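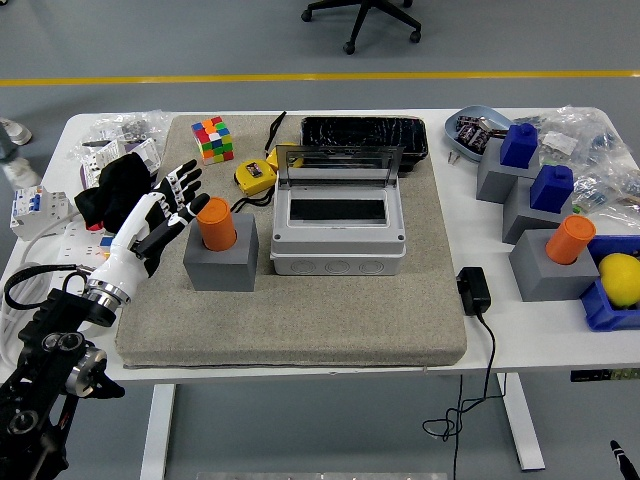
Wondbridge Opens Its Bench Notes on Keeping a Five-Fingered Hand in Working Order

Home | News | Projects | People | Contact

CILTALO, July 8, 2025 - Wondbridge is pleased to share, free of charge and with anyone who cares to read it, the full set of setup and upkeep notes for the robotic hand cell at its Ciltalo workshop. The notes run to 36 pages, and they cover one arm, one five-fingered hand and the table the pair of them work at, from the first cable check of the morning to the changing of a worn finger pad.

The cell was put together in March for practice with the sort of small jobs an electrician does without thinking, such as opening an enclosure box or lifting a peg from its block. Its table is kept well stocked. A gray enclosure with a clear hinged lid stands on a carpeted board, and there are orange cups and blue pegs in gray blocks, a tape measure and a Rubik's cube, with bags of small hardware kept toward the back.

"People always ask us about the clever part, and we are happy to talk about that all afternoon, but what they really need when they go home is the dull part," said Benedita Fonseca, who leads the workshop. "Where does the cable go? How tight is the wrist ring? We had all of that scribbled on odd sheets of paper, and it seemed a shame to keep it to ourselves."

Much of the document is given over to the wrist, where the hand meets the arm at a silver metal ring. Technician Arnaldo Antunes checks the ring by hand before the power goes on, then opens and closes each finger on its own, slowly, with the palm turned toward the board. The white finger pads are wiped with a dry cloth and looked over for nicks. A pad that has begun to lift at a corner is replaced that same day - the notes are quite firm on this point - and the finger is run through its full travel again before it touches anything on the table.

There is a long section on cables too, which readers may find more interesting than it sounds. The loop beside the arm is left with enough slack for the widest reach the arm is allowed to make, and whoever is on duty moves the arm through that reach at low speed, watching the loop the whole way.

"I would sooner spend a quiet quarter of an hour with the cable than a whole morning hunting for a fault," said Antunes, who wrote most of the pages himself and drew the diagrams on his kitchen table.

The workshop's logbook, which is included in shortened form, lists 221 entries made while the cell was being settled in. Of these, 166 were routine checks, and the rest were adjustments and small repairs, each written up with the part concerned and the name of the person who did the work.

Wondbridge warmly thanks its partners at Kutberg, who read the early drafts with great patience, and the training team at Chareonsuk, where a second cell is now being set up from the same pages. Corrections and questions from readers are very welcome, and printed copies can be had by writing to the workshop.

Last updated: July 8, 2025

Contact Wondbridge Press Office | Copyright Wondbridge | Back to top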